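Section 3: Filling the Sock Tray

Welcome back! By now your Jundwood drawer tray should be rinsed, dried and ready to use, so we can get to the pleasant part. Put the kettle on if you like - there is no hurry with socks.

1. Clear a flat, light-colored surface with enough elbow room to lay the socks out.

2. Set the tray within easy reach, with the open side up.
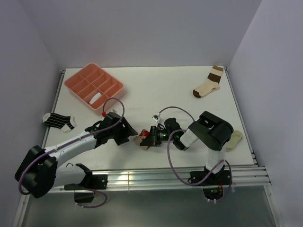

3. Socks are easiest to pair when they are spread out flat, so give each one a gentle tug at the toe and smooth it down with your palm. Look at the cuff and the toe first, as that is where close cousins give themselves away. A cream sock with two brown bands at the cuff and a brown toe, for instance, won't be mistaken for a plain beige one once it is laid out like this.

4. Lay one sock on top of its mate, roll from the toe up, and fold the cuff over the roll. Small socks may only need folding.

5. Tuck each roll into its own cell, starting with the row nearest you and working back.

Note: Thick hiking socks can be stubborn. If a roll bulges above the partitions, move it to the deeper Dekham tray (part 529).

Caution: Please don't force a roll in with your thumbs. The partitions are thin and may bend.

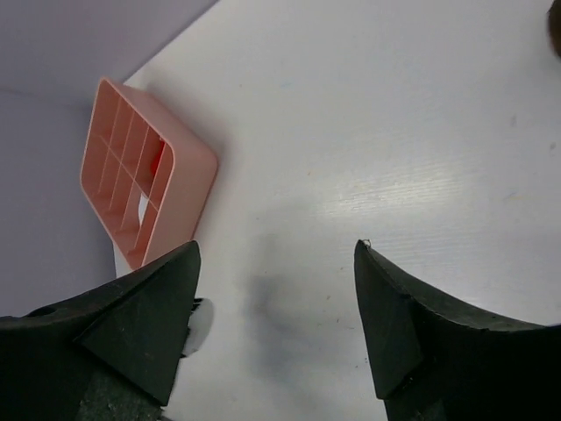
Maldonado, January

A word on placing the tray, added after many kind letters. Keep it on the table while you fill it, then carry it to the drawer with both hands under the rim. If it slides about in there, cut a piece of Nonach liner to fit underneath - part 182 suits most drawers.

Aurel Dinu, Customer Help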